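4.2 Beds as holding surfaces

Second most common surface after the chair, and the one we underestimated going in. The coding sheet had "bed" as a place where laundry gets folded. Most of what we logged on beds was not being folded. It was waiting. Clean items off the rack, items worn once and not yet dirty enough for the wash, spare blankets, things pulled from a drawer during a search and never put back. We ended up with one code for all of it, "pile, mixed," which Mirjam Kramer objected to at the time and still does (see 6.1).

Households in the Brundbridge set: 17. Beds used as a holding surface at least once in the study period: all but 4. The four were a sofa bed kept folded during the day, two loft beds, and one household where the bedroom door stayed shut and we did not ask. The Staltura households were recruited later and are reported separately in section 5, partly becuase the rooms there are bigger and the comparison gets messy.

Duration first. Piles made in the morning tended to last until bedtime. The bed is needed then, so the pile has a deadline, which a chair pile doesn't. What happens at the deadline varies a lot. Some participants folded everything in one go, late, tired, and described it as the worst part of the day. Others moved the whole pile to the floor or the chair and moved it back in the morning. We called this cycling. One pile cycled for 12 days with almost no change in what was in it. Asked about it, the participant said she had stopped seeing it as laundry.

Second, color and sorting. Dark fabrics gave trouble throughout, both for participants and for coders. Black on black, no visible edges, hard to say where one garment stops and the next one starts. Participants dealt with it by touch: pull a corner, shake it, see what it is. Coders could not do that. Agreement on item type was lowest for dark piles and we dropped item-level codes for these entirely, keeping only the pile-level code. Figure 3 is from this group. 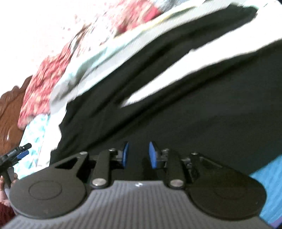
Figure 3. Fabric piled on a bed, with black fabric behind the fingertip pads. Pile-level code only.

Short bouts were the norm. A participant comes in, takes one thing or adds one thing, goes out again. Over 300 of these visits in the log, and few of them included any folding. The visit is quick and the handling is rough, a grab or a throw. Folding that had been done earlier often got undone this way, most of all when the wanted item was at the bottom. Visser's term for this is "digging loss" and we keep it here, although in the original it refers to shelves only.

Third, the making of the bed itself. We expected a made bed to discourage piles. Opposite, if anything. A smooth cover was treated as a table. Participants with unmade beds more often pushed laundry to the chair, since it got mixed up with the sheets and was hard to find again. Two said a clean pile on an unmade bed felt dirty. Nobody said this about a pile on top of the cover. The numbers are small and we wouldn't lean on it.

Duvets and blankets need a note. They were counted as bedding when spread out and as pile when bunched up, which sounds clear on paper and wasn't. A bunched duvet with a sweater on it, is that a pile? Coded yes until September, then no, then recoded by hand for the whole set. The recode moved the totals in Table 2 slightly. Earlier drafts have the old totals.

Tidying aids. Each household got the Parkitard folding tray for the second half of the study. Uptake on beds was poor. The tray wants a firm flat surface and a mattress isn't one, it tips when you lean on the near side. Several participants took it to the kitchen table, folded there, then carried the stack back and put it down on the bed, where it joined the pile. So the folding did move rooms but the holding didn't. We return to this in 4.4 with the shelf data.

Not covered here: shared beds. Who owns the pile, and on whose side it sits, came up in nearly every interview with a couple and deserves more than the paragraph we had for it. Intervew excerpts are in Appendix B, unedited apart from names.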